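Progress Report to the Tralteo Small Builds Fund
Project: Hand-held gripper and tabletop arm for cloth handling
Submitted by: Édgar Chambi, project lead, Nông Shared Workshop
Date: 1/31/20
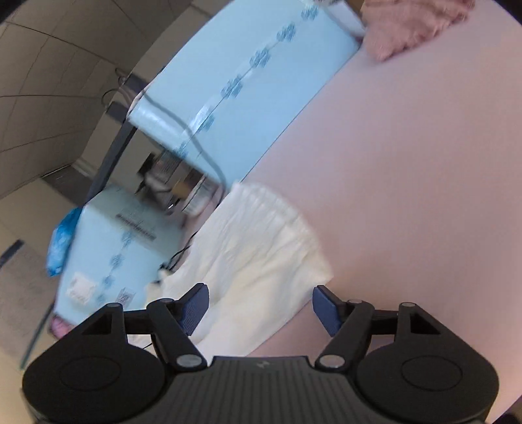
1. Purpose of this report

The present report covers the second stage of the grant and is submitted under the terms of the award letter. It sets out the work completed, the funds spent, the difficulties met, and the work planned through the end of April. The budget table and receipts were sent separately to the Fund's office.

2. Summary of status

The hand-held gripper is complete and in regular use. It has two opposing fingers with dark blue textured pads, carried on black linkages, and it is operated by one person standing at the table. The tabletop arm, which is based on the Moveo design, is assembled as far as the elbow joint. The wrist has been printed but not yet fitted.

Work with the gripper has centered on soft items, chiefly a white to cream cloth left crumpled on the pink tabletop. The operator approaches the cloth, closes the fingers on a fold or a corner, lifts, and sets the cloth down again. Each attempt is logged by hand. At the close of this stage the log held 723 attempts against the 800 set out in the proposal. The remaining attempts will be made in February.

3. Work completed

The first set of finger pads was smooth and let thin fabric slide out during the lift. A textured pad was designed in the workshop and printed in a flexible material on the Prinda machine. It took 11 versions to reach a pad that held the cloth without marking it. The drawings for the final version have been placed in the workshop's shared folder, together with the print settings.

The linkages were also revised. Play in the lower pivots had caused the two pads to meet unevenly, and the pivots were rebuilt with closer-fitting parts. The pads now meet squarely when closed by hand. They have not been measured under load.

On the arm, the base, shoulder, and upper arm are in place and the motors for these joints have been wired. The shoulder motor ran hot in early trials. The current limit was lowered and the motor has since run for a full evening session without stopping.

4. Difficulties

Delivery of the elbow bearings was delayed by 3 weeks. The supplier first sent the wrong size, and the exchange was made at no cost to the grant.

Workshop time has been limited. The table is shared with other members, and materials and cables are kept close to the work area. Members have agreed to reserve two evenings a week for this project through April.

A flat cloth remains hard to pick up. Where the fabric is bunched or has a raised fold, the fingers close on it readily. Where it lies flat against the table, the pads tend to pass over it. The team has tried a lower approach angle with modest improvement and will test a thinner fingertip in the next stage.

5. Use of funds

Spending is within the approved budget. The largest items were motors, bearings, and printing material. The line for electronics is slightly overspent, and the line for tools is underspent by a larger sum. We request the Fund's permission to move the difference between these two lines. No increase in the total award is sought.

6. Plan for the next stage

The elbow and wrist will be fitted first, followed by a bracket that allows the gripper's fingers to be mounted on the arm. The same pads and linkages will be used in both cases, so that results from the hand-held work can be compared with those from the arm. The written build guide is in draft through the shoulder assembly and will be sent to the Fund with the final report.

The team would welcome a visit from the Fund's program officer on either of the reserved evenings. Requests may be addressed to Édgar Chambi at the workshop office.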